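Ferry between Ponby and Grosov will stop for repairs

2026-07-20

The small car ferry that connects Ponby and Grosov will be out of service for 26 days, the operator Lam has announced. The ferry makes its last trip on the evening before the work starts, and from then people must use the road bridge at Judell or take the foot passenger boat.

The reason for the stop is the landing ramp on the Grosov side. Inspectors found wear in the hinges during the spring check, and the operator was given until the end of summer to replace them. Lam decided to do the work now, while the schools are closed and fewer people cross in the morning. 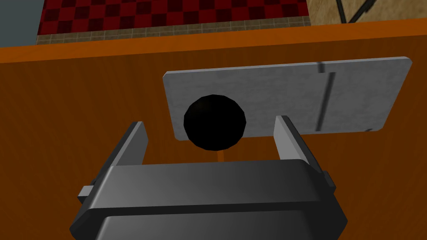 For many families in Grosov the ferry is the normal way to reach the clinic, the bank and the larger shops, which are all in Ponby. By water the trip takes 7 minutes. By road it is much longer, and the road to Judell is narrow in several places, with farm traffic at this time of the year. The town office in Grosov asks drivers to be patient and not to pass tractors before the bridge.

The foot passenger boat will run every day from the old fishing pier. It can take bicycles and baby carriages, but no motorcycles. The price of a ticket stays the same as for a person walking on to the ferry, and monthly cards are valid. People who have a monthly card for a car can ask for the unused part of the money back at the ticket office in Ponby, or they can have the card made longer by the same number of days.

Shop owners in Grosov are not all happy with the date. July is the month when visitors come for the lake, and most of them arrive by car from the Ponby side. The owners of the campground have asked for signs on the main road, so that guests know in time that they must turn toward Judell. The operator has promised two large signs, one at the Ponby exit and one at the gas station before the bridge.

Deliveries are another question. The bakery in Ponby sends bread to Grosov on the first ferry, and it will now send it on the foot boat in boxes. Fuel and building materials will go by road. The waste trucks will also change their route, and in the upper part of Grosov the bins must be put out the evening before, because the trucks will come earlier than usual.

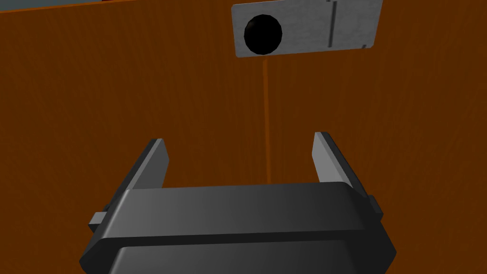 What happens in an emergency at night, when the foot boat does not run?

An ambulance will be placed in Grosov for the whole period, and the fire station there will have extra people on duty. The emergency number is the same as always.

The work itself has two parts. In the first part the old ramp will be lifted away and the concrete under it will be cleaned and repaired. In the second part the new ramp will be put in place and tested with loaded trucks. If the water in the lake is very high, the concrete work can be delayed, and in that case Lam will announce a new date for the opening on its notice boards at both landings.

There was also a plan to build a new waiting room at Grosov at the same time, but the price was higher than expected and it has been moved to next year. The old waiting room will be painted and will get new benches. The toilets stay open during the work and can be reached from the parking lot.
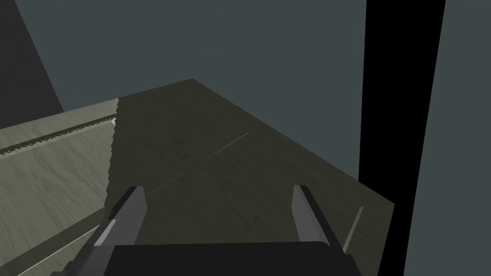

Times for the foot passenger boat

The first boat leaves Grosov at 6:30 in the morning and the last one comes back from Ponby at 9:30 in the evening. Between these times there is one boat every hour in each direction, and 3 extra boats in the late afternoon for people who come home from work. In strong wind the boat may wait at the pier until it is safe to leave.

Parking near the fishing pier is limited. Drivers are asked to leave the car at the sports field and walk the last part along the shore path. The path has lights, but it is uneven close to the boat houses. Parking at the sports field is free until the ferry runs again.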